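# Tablecloth questions, answered (mostly)

I sell and hem tablecloths from my spare room under the name Drovesen, and the same questions land in my inbox over and over. So I've put my answers in one spot. Grab a cuppa!

## What size do I need?

Measure the top, then add the drop twice, once for each side. I like a 17 cm drop for everyday meals (any longer and it ends up in my lap with the peas). My most popular cloth, the Foltier, is 170 cm long and suits most four-seater tables.

## Can I wash it with everything else?

Cool wash, similar colours, and skip the fabric softener on anything with a wipeable finish. I wash my pale ones on their own the first time, mostly because I once turned a cream one a very sad grey.

## How do I get the creases out?

Hang it over the shower rail overnight. If it's cotton, a warm iron on the back does the trick. Please don't iron the wipeable ones! I've had two come back with a perfect iron shape melted into them.

## Do you do plain ones?

Yep, the Carré comes in plain colours and costs $50, or $69 with a mitred hem. I'll do odd sizes too, but give me a few weeks in November, when everyone remembers Christmas at once.

## Which colour hides stains best?

Something mid-toned with a bit of pattern. Tomato sauce shows up on everything, though, and I've made my peace with that.

## Will a pattern fight with my plates?

It depends how busy the pattern is and where it falls. I'm fond of pale blue with the flowers kept to a band down one side, because a plain white plate still has a calm patch to sit on and even very pale food looks nice there.
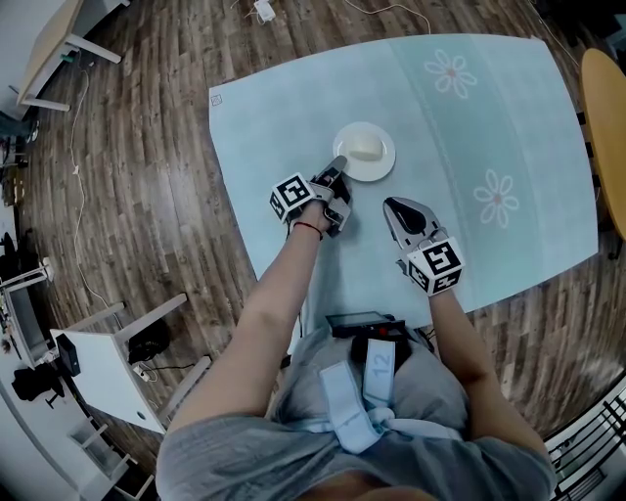
## Can I return one I've cut?

Sorry, no. Uncut and unwashed is fine, and I'll swap it for another size if I've got one on the shelf.

## Do you sell table pads as well?

I don't make them, but I keep a few Jovitz pads to go under the thinner cloths. Send me your table measurements and I'll trim one before it goes in the post.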